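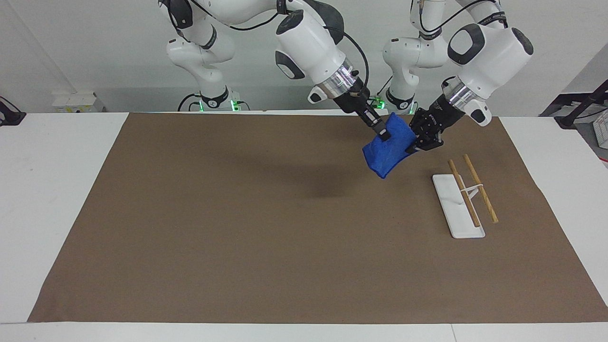

Figure 1. The blue cloth, held above the table.

Packing a Small Kit: Final Report
Skorkance project group, submitted Dec 15, 2021

Our brief, set back in June, was to work out a sensible order for packing a small kit. It sounded like an afternoon's work. The log now has 291 entries, many of them about cloth.

Cloth has no favourite shape. Folded one way it behaves, and folded the same way again it sulks. We drafted 13 layouts on paper and kept three, all of them dull, which our marker at Trundport had warned us to expect.

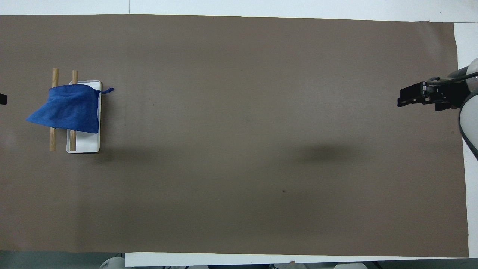

Brown paper went over the white tabletop early on, and we'd recommend it to next year's group. Blue fabric and pale wood both show up well against it, and it costs next to nothing. It does crease. We spent 11 entries arguing about whether creases count as a variable, and the matter remains open.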